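Jorum 3 review: item trading backend for small studios

Jorum is a hosted service that keeps player inventories, prices trades between players and writes a ledger of every transfer. Version 3 replaces the old polling client with a push connection and adds a rules editor. I ran it for one release cycle behind Andcombe, a co-op salvage game with a small player base and a large number of tradable parts. The previous backend was Ragab, so most comparisons below are with that.

Setup

The client library comes as source and as a prebuilt package. The source build failed on the first attempt because the sample project points at an old header path. Editing one line fixed it. After that, connecting a test build took an afternoon, most of it spent mapping our item IDs to Jorum's format. Item IDs must be lowercase and can't contain a period. Ours had periods everywhere. A rename script is supplied, but it does not touch save files, so you will need to write that part yourself.

Importing the item table is done through a spreadsheet upload or the command line. The spreadsheet route drops leading zeros without a warning. Use the command line.

Trades and the ledger

Each trade is a two-stage operation. Both inventories are locked, the transfer is written, and the locks are released. If either client drops, the trade rolls back when the lock expires. Lock time can be set per item class. The default is 40 seconds, too long for a game where players trade between rounds. I cut it and saw no false rollbacks on a normal home connection.

I ran a script that opened 895 trades and killed one of the two clients at a random point in each. No item was duplicated. The ledger matched the inventories in every case except where a player account had been deleted mid-run, and those entries were flagged correctly as orphaned. Ragab lost items under the same script, though it has been patched since and I have not retested it.

Ledger search is slow. Filtering by player is fine. Filtering by item and date range together took long enough that I exported the log and searched it locally.

Rules editor

Rules cover trade limits, fees, cooldowns and bound items. They are written in a plain form with conditions on the left and effects on the right. Rules run top to bottom and the first match wins. The editor does not tell you when a rule can never be reached, and I had a fee rule sitting dead under a broader one for most of the test. Dry-run mode will show this if you think to check it. An unreachable-rule warning should be standard in a tool like this.

There is no version history. You can export the rule set as text and keep it in source control, and I recommend doing so before each edit.

Pricing and support

The studio plan is $519 a year and covers one live title plus test environments. A second live title needs a second plan. Bondberg sells a comparable service with unlimited titles but charges per transfer, and that works out cheaper only if trading is a side feature. Support answered two tickets the same day. The third, on ledger search, was closed with a link to the documentation page I had cited in the ticket.

Verdict

Good: reliable transfers, clear lock model, readable client source.
Bad: dead rules go unreported, ledger search, spreadsheet import.
Recommended for games where trading is a core feature. For a simple gift system it is more than you need.
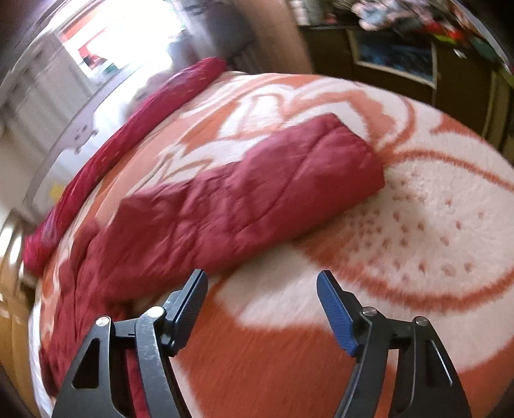
The last part of Jorum worth covering is the item icon service, included in all plans. It takes one large image per item and returns a set of small ones for the trade window. Flat art with hard edges comes back clean at every size. Soft, multicolored surfaces do worse. Something like the fuzzy orange, peach and white blanket on the bed turns to mush at the smallest setting, and the peach and orange merge first. For cloth items, turn off automatic compression and upload each size by hand. The upload form accepts one file at a time, but the command line tool takes a folder.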